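Collecting Demonstrations in Simulation: Speaker Notes
Heriberto Palomino, Vurent project
14 August 2020

1. Opening (keep it short)

Say hello, thank the Condori people for the room. Ask who has trained anything from demonstrations before. Then straight in: I love this part of the job! Everybody wants to talk about the network, and I want to talk about the examples we feed it.

The task is a box with a handle on the side. One arm, one gripper, one table, all rendered. We wanted 2,000 usable demonstrations and the first batch gave us 226. Pause here, let people do the math.
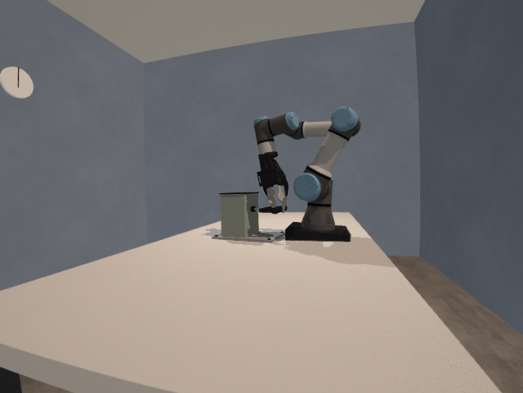

2. What counts as an example

An episode is the whole path, from the rest pose to the last command. We store joint angles, the gripper command and the camera views at every step. Keep the slow ones. Keep the ones where the operator changes their mind near the handle — those little corrections teach the policy how to recover, and I was so happy when we saw it pick that up.

Throw out anything where the physics glitches. Mention Troltititz, our replay tool, but don't demo it (it took nine minutes last time).

3. Where to start the arm

Our early episodes all began from one pose, and the policy fell apart from any other. Now we shuffle the starting joints, and we render from more than one viewpoint, including high up looking down on the table.
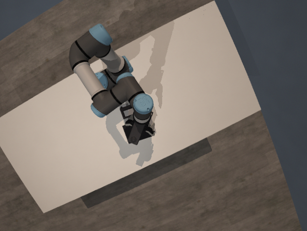 Jhonatan Chávez wrote back on the draft of this section that random starts alone won't do it, and that he would rather have fewer episodes with the box moved between them. Fair point, and I want to read it out. We tried his version in December with 897 episodes, and I'll show the curve on the next slide.

4. Approaches and near misses

Talk about height. An operator coming in over the top of the box has to choose a way to the handle, and two people will choose differently. Good! We want both in the set. 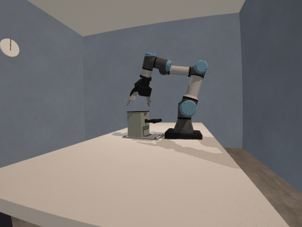
Label the choice when you save the episode, while you still remember it. We went back and labeled the first batch by hand and it was miserable.

5. Questions

If it's quiet, bring up Urkenitz and the move to a real arm. Leave the episode format on screen, people like to copy it down.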